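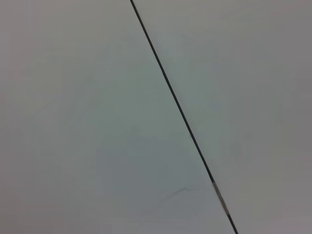
Data card / Method notes

Cilby: wrist-view pretraining, the Ovivville split

Maintainer: Parviz Mousavi
Status: usable, with the objections listed below

What it is
1504 short clips from a wrist camera, recorded at the Ovivville site and used to test the Skedent objective. Skedent asks a model to guess the gripper's next motion from two views and nothing else. The claim we set out to check is that close, low-texture views help as much as cluttered ones. I had doubts going in and still have most of them.

What is in it
A lot of pale gray. Many views come down to one dark line between two plain areas, and a model has to get its bearings from the slant of that line and some soft shading. We did not filter these out. The Haddadin baseline config drops low-texture views by default, so turn that off before comparing anything.

Result
With 50 labeled clips, Skedent pretraining beat training from scratch on all 3 seeds. Three seeds is thin. With the full label set the gap went away, and I would not quote the small-label number without saying so in the same sentence.

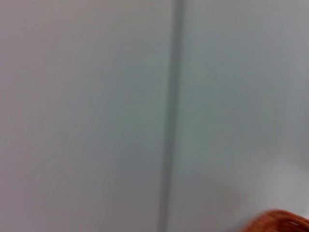
I also suspect the model leans on color when it gets the chance. A sliver of orange in a corner is a far easier cue than a blurred seam, and a score that rises on those views says little about the method. We ran a grayscale version on 20 held-out clips and the ranking of the two models flipped. Twenty clips can't settle it, but it was enough for me to pull the word "robust" from the draft.

Known problems
- Focus is soft at close range. Sharpening made things worse.
- Train and test share a site. Read every score as in-domain.
- Line labels were drawn by one person, with no second pass.

Please don't use it for
Grasp success, object recognition, or any claim about other rooms.

To do
Rerun grayscale on the full set. Add a second labeler.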